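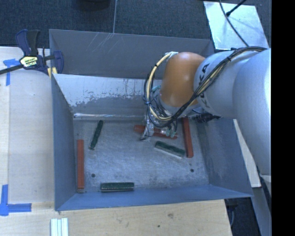
Fig. 4. Red and green bars on the floor of a grey metal bin.

4. Running a series night on the Tuller media box

You have paired the remote and named the box. Now you want to watch all 74 episodes of Wunovmont in order, including the pilot where the captain has a different nose.

4.1 Press LIBRARY, then choose Series.

4.2 Scroll to your program. Holding the arrow down speeds things up, then speeds them up a great deal. If you land in Westerns, press BACK once.

4.3 Choose Order. The box offers Broadcast and Production. These disagree from episode three onward, and so will your guests. Settle it before they get their coats off.

4.4 Set Skip Titles to On or Off. With Skip Titles on, the box jumps 47 seconds into each episode. In the second season of Wunovmont this also skips a murder.

4.5 Press PLAY.

Note: The box remembers your place for up to 800 titles. It does not remember who fell asleep at which point. For that, make a separate profile for each viewer (section 6).

Note: Commentary tracks are under Audio, Extras. The one by Viorica Vasiliu, who played the ship's doctor, is mostly about the catering in Tretevton and is well worth your evening.

Caution: Do not choose Reset Series to go back one episode. It clears every marker in the series, and there is no undo. Use the left arrow.

Caution: Keep the volume below 30 when switching from a film to an old series. The Bucur sound leveller does its best, but theme tunes of that period were recorded to be heard from the kitchen.

4.6 To stop for the night, press and hold HOME until the light turns amber. If the box asks "Still watching?", any key will do. It isn't judging you. That setting is under Privacy.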